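Fake Windows and Rolling TVs: Making a Plain Room Pleasant
Speaker notes, Masico spring meetup, April 2023
Reading time: 4 min
Print | E-mail

Start before the chatter dies down. Ask who works in a room with no view. Wait for the hands. There are always more hands than I expect and I love it, because those are my people!

Say hello, say thanks to Rahimi for the hall and the coffee. Then straight into it.

Opening point: a landscape on the wall is the cheapest change I know that people still mention a month later. I used to be snobbish about wall murals (dentist's office, 1980s, palm trees). Then Pideo put one up in their meeting room and I went in to sneer and ended up staring at it through the whole budget talk. Tell the budget story if the room is friendly. Skip it if we started late.

What makes a good one:
Pick a picture with distance in it. Hills, a slope, a house far off. Close-up flowers get tiring fast.
Keep the lower part of the wall plain. You need somewhere for outlets, and chair backs will scrape whatever is down there.
Painted-on window frames sound corny and they work. I was wrong about this for years.
Measure twice. Eto's first print came 21 inches short and we had to have the whole thing redone. Pause for groans.

Cost: ours came to $239 for the print and paste, more than I'd hoped, and I did the hanging with a friend over a weekend in March. Don't get stuck on prices, someone will ask at the end anyway.

Next bit, the TV. I get excited here so SLOW DOWN. If you have a mural, please don't bolt a screen to the middle of it. Put the screen on a rolling stand! You can push it aside when you want the hills back, you can turn it toward the people at the far end, and you can get behind it to dust. Get one with a shelf, even a small one, or the remote will live on the floor. Look at where the cable runs before you settle on a spot.

Air purifier: same idea, stand it near an outlet and give it some space. Ours used to be jammed behind a plant.

Click through these three slowly and let people look.
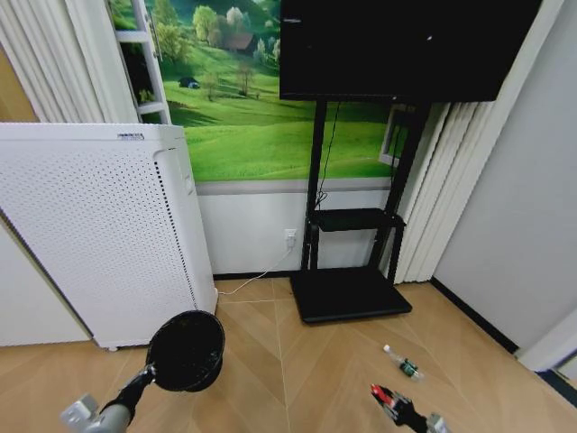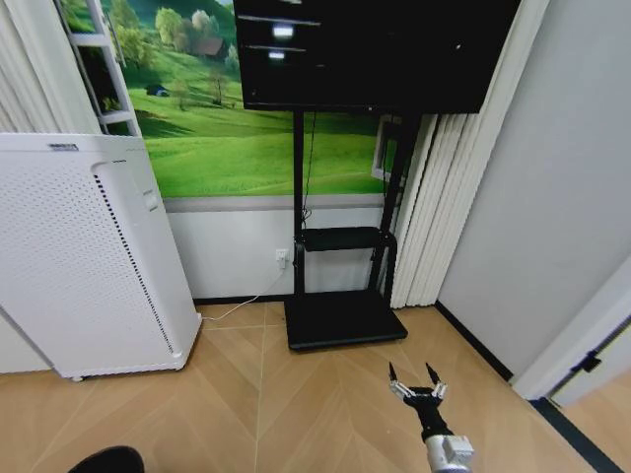
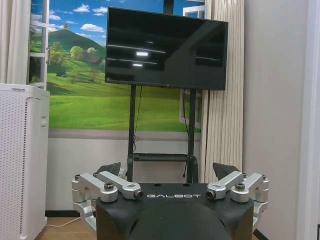 Big black screen, green hillside behind it.

Ask the room: would you move the stand to the side, or leave it? Last time this took ten minutes and it was the best part of the evening, so let it run. If it goes quiet, bring up blinds. Vertical blinds split a crowd like nothing else (I'm for them, they hang straight and you can tilt them in a second).

Then cords. White cord on a white wall, black cord down a black post. It costs nothing and it makes such a difference! A few fabric ties along the post, leave some slack if the stand is going to roll, and keep the floor part short and out of the walking path.

Handout is at the back table, sample strips of mural paper too. Please let people touch them. Matte is the one with the blue sticker.

Questions until they need the hall back.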